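Romance serial on Jornadach: is the print omnibus of Zidus the same text?

Posted in Books & Reading > Romance and paranormal

I read the first part of Zidus (the vampire office romance by Vasiliauskas) as a web serial on Jornadach a couple of years ago. The print omnibus from Semulis runs to just over 400 pages and the blurb says "revised and expanded". I would like to know whether the changes affect the plot or only the line editing, and whether I can start at book 2 without rereading. Colour of the cover is not a factor.

mapleshelf

The revision is substantial in the first third. The serial opened in alternating first person. The omnibus is in close third throughout, and the masquerade chapter has moved forward so that the leads meet before the blood bank subplot starts. Some 100 pages are new, most of them in the second half – the sister now has her own storyline, and book 2 depends on it. I would not skip.

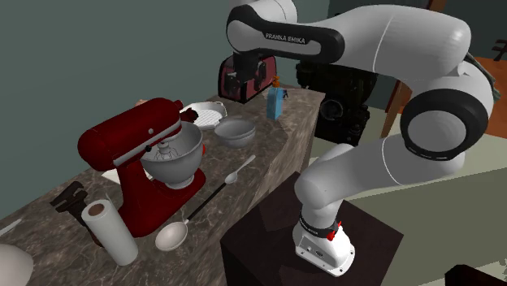

Toàn Chu disagreed in part: the sister's storyline is recapped in the opening chapter of book 2, and a reader who remembers the serial's ending will follow it without difficulty. The one change that matters is the bargain with the elder. In the serial it was broken; in the omnibus it still stands, and the neighbour's behaviour in book 2 makes no sense otherwise. Read the last two chapters of the omnibus and go on from there.

Toàn Chu

inkwell_77

Havent read the print one but the serial was better imo. Library might have it, mine put it under fantasy.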